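Vaneck Two-Arm Bench Cell: operating rules and good practice

The Vaneck cell is supplied as a simulated workspace and as a matching bench kit. Both use the same rule set, so a task written for one can be checked against the other. The rules below apply from software release 6 onwards.

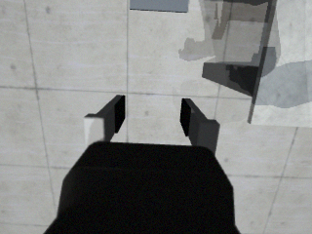

Reading time: 2 minutes

Before a task starts

Both grippers must start open and empty. The start check compares pad spacing with the stored value and stops the run if they differ. Clear any fault at the controller and repeat the check — do not skip it.

Keep the space between the arms free for the first move. If the task needs both arms, name the one that moves first in the task file.

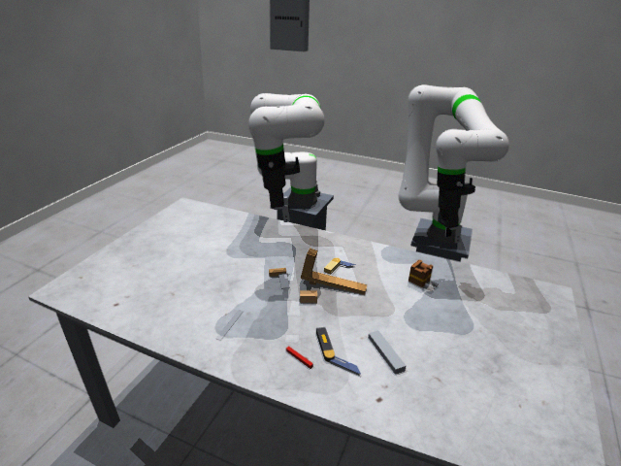

Both arms clear of the bench, with wooden parts and hand tools set out.

Laying out parts

Leave a finger's width on each side of any part that will be picked up. Knives and other edged tools are listed separately in the task file and need their own grip setting. The standard layout library holds 449 arrangements, all checked by Somogyi for reach.

Gripping

Hold long parts upright between the pads where the task allows. Grip force is limited to 40 N by default. Raising the limit needs a supervisor login and is written to the log.
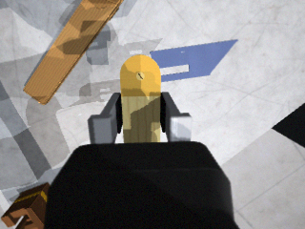
Upright part with a yellow-orange cap, between the gripper pads.

Working with one arm

When one arm is placing a part, the other should wait well away from it. The waiting arm keeps its position until the gripper opens and the working arm has moved back to its safe height.

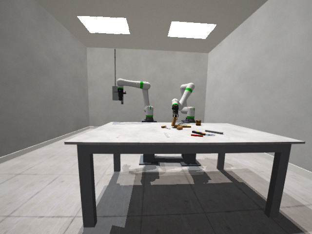

Right arm holding a wooden piece upright at the table; left gripper kept to the side.

Servicing and supply

Inspect pads every 3,000 grips and replace them in pairs. Pads, pedestals and the rule set in print are stocked by Itance. Orders for the bench kit go through the Idau office, which is closed in February for stocktaking.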